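Our second year with an old dog

22/03/2020

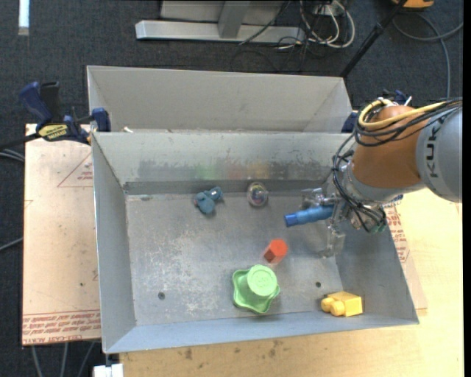

Jong-dae Ahn wrote to me after my last post and asked why a person would adopt a dog of 11 years, when the goodbye comes so soon. He said he lost his own dog in November and he could not do it again with so little time between. I answered him in a short email, but I was not happy with my answer, so I try again in this post.

Chae came to us from a small rescue in Ustlow. She had been there for 200 days, and in that time only one family asked to meet her. They went home with a puppy. I do not blame them, we also had puppies in our head when we drove there. My husband had even bought a small collar, and it did not fit around even half of her neck.

The adoption fee was low, but the first visit to the vet was not. We paid 500 dollars for blood tests, an X-ray of the hips and the removal of two bad teeth. If you think about taking an older dog, please put some money aside before you sign the papers. The rescue told us about the teeth, but they could not know about the hips.

The first weeks were quiet. She slept in the hallway, between the front door and the kitchen, and she did not come when we called. I thought she was maybe deaf. Then one evening I opened a bag of cheese in the other room and she was standing behind me, so her ears are fine. She just did not know that Chae was her name. At the rescue they had given it to her, and before that she was probably called something else.

Aurora Moreira from the rescue gave me good advice on the phone. She told me to stop inviting the dog to things. I should sit on the floor with a book, not look at her, and wait. I did this every evening, and on the fifth evening she put her chin on my foot. I did not move until my leg was asleep.

Now some practical things, for Jong-dae and for others who asked. We put rugs on all the smooth floors, because her back legs slide. She eats three small meals and not two big ones. Her walks are short, we go to the corner where the bakery was and come back - but she wants to smell every post, so it can still take 47 minutes. In the car she uses a ramp. She hated the ramp for a long time and I had to put chicken on it.

About the goodbye I do not have a wise answer. The vet listened to her heart last month and heard a small murmur, and we will check it again after the summer. I think about it at night sometimes. In the morning she stands next to the bed and breathes on my face until I get up, and then I have to find my shoes.

Jong-dae, the rescue has another old dog now, a brown male with one bad eye. I am only mentioning it. Aurora would be glad to talk to you, also if you only want to ask questions, and I can send you her number.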